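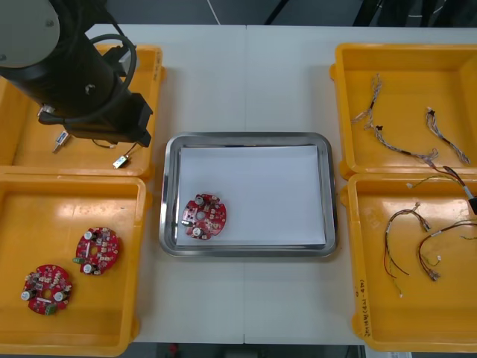 Figure 1. Two-arm cell with parts trays, red circuit boards and wire harnesses during a work cycle.

Safety and Handling Rules for a Two-Arm Assembly Cell
Project report, Potavau teaching lab
Submitted 2022-10-11

1. Purpose

This report sets out the working rules written for the small assembly cell in the Potavau lab and records how well the cell met them. The cell handles round circuit boards and wire harnesses. It was set up in July under the project name Gezer. No written rules existed at that point, and each student group worked from habit.

2. Documents used

The starting points were ISO 10218 on industrial robots, ISO/TS 15066 on collaborative operation, and IEC 61340-5-1 on protecting electronic parts from static discharge. We did not seek certification against any of them. Each was read for clauses that apply to a bench cell used by students, and the result was cut down to a rule sheet that fits on two pages.

3. Rules adopted

3.1 Access. No hand enters the work area while either arm is enabled. Parts are loaded and removed with both arms in the stopped state, confirmed on the Stivatel controller screen and not by watching the arms. An arm that is standing still may be waiting on the other one.

3.2 Shared space. The center tray is reachable by both arms. Only one arm may hold the permission flag for it at a time. The flag is released after the gripper has moved back over its own side of the table.

3.3 Tray discipline. Boards and harnesses are kept in separate trays. In Figure 1 two boards are in the lower-left tray and the harnesses are on the right, with a third board on the paper lining of the steel tray in the center. Trays are returned to the same position after every refill. Marks on tray walls must face the same way each time.

3.4 Cables. Robot cables are checked through the full range of motion before a new program is run. A loop such as the one along the left arm must not be able to catch a tray rim.

3.5 Hanging loads. A harness held at one point leaves a free end, and that end can drape over a wall, as at the lower-right tray. Programs must lift high enough for the free end to clear every rim before any sideways move.

3.6 Static. Anyone touching boards wears a grounded wrist strap. Plastic trays are treated as unprotected unless the supplier's data sheet says otherwise – ours did not, and replacement trays have been requested from Piditz.

4. Results

The cell was run for 312 cycles under the rule sheet. The controller log holds 3776 entries for that period, of which 86 were warnings. Most warnings came from requests for the center tray while the other arm held the flag. These are expected and the waiting arm behaved correctly. A smaller group came from harnesses that snagged during a sideways move, and 3.5 was rewritten as a result.

Rule 3.1 was broken five times, each time during a tray refill. In all of these the person had checked one arm and assumed the other was stopped too. A single indicator for both arms would address this.

5. Limitations

Contact force was not measured, so nothing in this report supports working beside the arms while they move. Static charge on the trays was not measured either. The clearance height in 3.5 was set for the harnesses now in use and must be checked again for longer ones.

6. Open items

– Combined status light for both arms
– Static-safe trays, on order
– Typed English labels for the trays, next to the handwritten Korean text
– Review of rule 3.2 if the center tray is moved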